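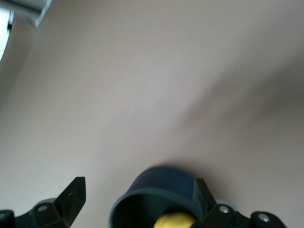
Progress report to the Skotley Fund, third period
Project: Better handoffs at Gollard

Hi all,

I promised you a shorter report this time, and I've mostly kept to it. The numbers you asked for are in the middle, and the money is at the end.

Since the last report we've moved from talking to managers about handoffs to sitting in on them. You'll remember the grant was for helping Gollard's three sites pass work between teams without losing half of it on the way. In the first two periods I ran interviews and wrote up what people told me. This period I got to watch, and it was so much more useful! People describe a handoff as a meeting. What I saw was a message, then a hallway chat, then a second message correcting the first one, and then the meeting (if it hadn't been moved).

So we changed the plan a little. The original proposal had us writing one handoff template and training everyone on it by October. I wrote the template, I liked the template, and the Adugna site tried it for a month and filled in maybe a third of the boxes. We cut it down to 4 questions: what's done, what's stuck, who has been told, and what the next person should do first. That version fits on a phone screen, and the team leads at Adugna now use it at the start of every shift without me hanging around. The other two sites start on it next month.

Now the numbers. We logged 502 handoffs this period, against a target of 400 in the proposal. Before the short form, the receiving team had to go back with a question in a little over half of the cases. With the short form it's closer to a third. I'd be careful with that second figure, as it comes almost entirely from one site, and that site has the most experienced leads. I'll feel better about it once the others have had a few weeks.

The training side is behind. We planned six half-day workshops and held 3. One was lost to a stock count and two were put off when Gollard brought in its new scheduling system, Hurnex, which took up everybody's patience for a good while. I didn't push for the dates, and looking back I should have at least asked for shorter ones. The remaining three are booked as ninety-minute sessions, with the reading sent out ahead, and the site managers have agreed to cover the floor so leads can come without checking their phones the whole time.

Hurnex is also a bit of a headache for the project itself. It has its own notes field for shift changes, and some teams have started typing their handoffs in there while others stay on our form. I don't mind where people write things down, but I do mind if half of it is in a place the next team doesn't open. I've asked whether the four questions can be set up inside the notes field. The answer so far is "probably" — I'd like a firmer one before the next workshop, and I'll send you a quick note when I have it.

Something I didn't expect was how much the leads wanted to talk about bad news. Several told me they leave problems out of a handoff so the next team won't think they had a lousy shift. The "what's stuck" question helped some, and what helped more was one manager reading her own stuck list out loud at the start of the week. I've added a half hour on this to the remaining workshops and taken out the section on meeting agendas, which no one had asked for anyway.

On money, we're underspent, mainly on account of the workshops that didn't happen. The travel line is nearly $1000 under and the room and catering line is under by a smaller amount. With your okay, I'd like to move the travel money into two extra observation days at the sites that haven't started yet. The total doesn't change and I don't need an extension. The updated budget sheet is attached with the lines marked.

For the next period I'll be getting the other two sites onto the short form, running the three workshops, settling the Hurnex question, and doing a follow-up round at Adugna to see whether the habit has stuck. I'd also love to have one of you join an observation day, if anybody can spare a morning. The early shift change is at 6 a.m., so wear something warm and eat first.

If you can let me know about the travel line before the next invoice goes in, I'll book the extra days right away.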